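Skillstead Suturing Station
Set-up Guide, Section 2: Planning and Budgeting

Revision dated December 23, 2023. Prepared by Hnat Bilyk. Replaces all earlier copies of Section 2.

2.1 Who should use this section

Complete this section before you place an order. It is written for the person who holds the budget and the person who will run the station. If these are two people, both must sign the planning sheet in 2.8.

Section 3 covers unpacking and mounting. Do not schedule the work in Section 3 until the order has been confirmed in writing.

2.2 What the base order includes

The base order covers the following items:

- One arm with table mount and power supply
- One control cabinet
- One wrist camera with cable
- One instrument adapter
- One operator console with foot pedal
- Basic software license, first year

The base order does not include instruments, practice pads, suture, the workstation computer or the table. These are quoted on separate lines and are often left out of first budgets.

CAUTION: The station is sold for bench training and research on practice material only. It is not a medical device. Instruments used on the station must not be returned to clinical stock.

2.3 Choosing the number of stations

1. Write down the number of training hours you need per week.
2. Subtract the hours when the room is closed or shared with another group.
3. Allow one hour of set-up and cleaning for every four hours of running time.
4. Divide what you need by what is left. Round up.

One station can be shared by two groups if each group keeps its own instruments. Sharing instruments between groups makes it hard to track wear, and the replacement budget will drift.

Note: A second station does not double the cost. The Kandness control cabinet can drive two arms. If you expect to add an arm later, order the two-port version now. The single-port cabinet cannot be upgraded in the field.

2.4 Budgeting for instruments

Instruments are the largest running cost. They wear out much sooner than the arm, and they wear faster under training use than the supplier's tables suggest.

1. Decide which tasks will be run in the first year. Needle handling and knot tying need a driver with gripping teeth. Tissue handling tasks can use a smoother jaw.
2. Order two instruments of each type for each arm. Keep one fitted and one in the drawer.
3. Set aside money for one further replacement of each type per year.
4. Record the serial number and the start date of each instrument in the log supplied with the cabinet.

Inspect the jaws before each session. The points to look at are the gripping teeth, the base of the jaws where thread can catch, the wrist screw and the pivot pin. Thread drawn down between the jaws during knot work should be cleared before the jaws are closed again.
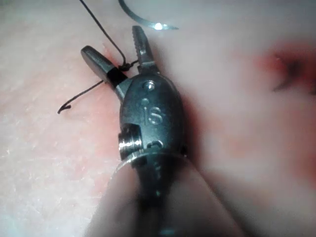

Figure 2-1. Instrument tip at the practice pad, wrist camera view. Jaws open, thread near the base of the jaws, curved needle at top.

Replace the instrument if any tooth is chipped, if the jaws no longer meet along their length, or if the wrist has play that can be felt by hand. Do not attempt to re-cut or file the teeth.

Note: Jaw inspection is done by eye under a bench magnifier. The wrist camera is set up for task viewing and does not replace this check. Include a magnifier in the budget if the room does not have one.

2.5 Budgeting for consumables

Practice pads and suture are ordered through Drokora or any supplier whose pads match the size of the pad tray. Measure a sample pad before you commit to a large order. Pads that are too thick sit above the tray clamps and shift under load.

For a single station in regular use, plan on the following for one year:

Practice pads: 64
Suture with curved needle, packets: 518
Sharps containers: as required by site rules

Pads can be turned and used on both sides if the surface has not torn through. The figure above assumes that this is done. If your tasks leave long cuts, double the pad line and leave the suture line as it is.

CAUTION: Suture needles remain sharp after use. Budget for a sharps container at each station. A container shared across the room is not acceptable.

2.6 Computer and storage

The workstation computer is supplied by the site. Check the following before you approve a purchase:

1. The computer has a free wired network port for the control cabinet. Wireless connection is not supported.
2. The camera cable reaches from the arm to the computer without a joint. The standard cable is short - measure along the cable route, around the table leg, and not in a straight line.
3. Local storage is at least 4000 GB if video will be kept.
4. A second storage location is available for backup.

Groups that record every session fill their storage well before the end of the year. Decide at the planning stage which recordings will be kept and for how long. Enter the retention period on the planning sheet.

2.7 Service plan and lead times

The arm needs a scheduled check after every 300 hours of running time. The check can be done by a Pavliuk service technician or by a site employee who has completed the service course. The course is charged per person. For one station, the technician visit is normally cheaper. For three or more, compare both prices.

Orders that must be installed by April should include the service plan from the start. Adding a plan after installation requires an inspection visit, and the visit is billed.

Instruments and arms ship separately. Do not book operator training until both have arrived.

2.8 Planning sheet

Fill in every line. Write "none" where a line does not apply.

Number of stations:
Cabinet version (one-port or two-port):
Instrument types and quantities:
Replacement instruments, first year:
Practice pads, first year:
Suture packets, first year:
Sharps containers:
Computer and storage, supplied by:
Recording retention period:
Service plan (yes or no):
Budget holder, signature:
Station operator, signature:

Send the completed sheet to Adwoa Fiadzo in Skillstead order planning. A quotation is issued against the sheet as received. Changes made after the quotation require a new sheet - marked-up copies of the old one are returned.

Continue with Section 3, Unpacking and Mounting.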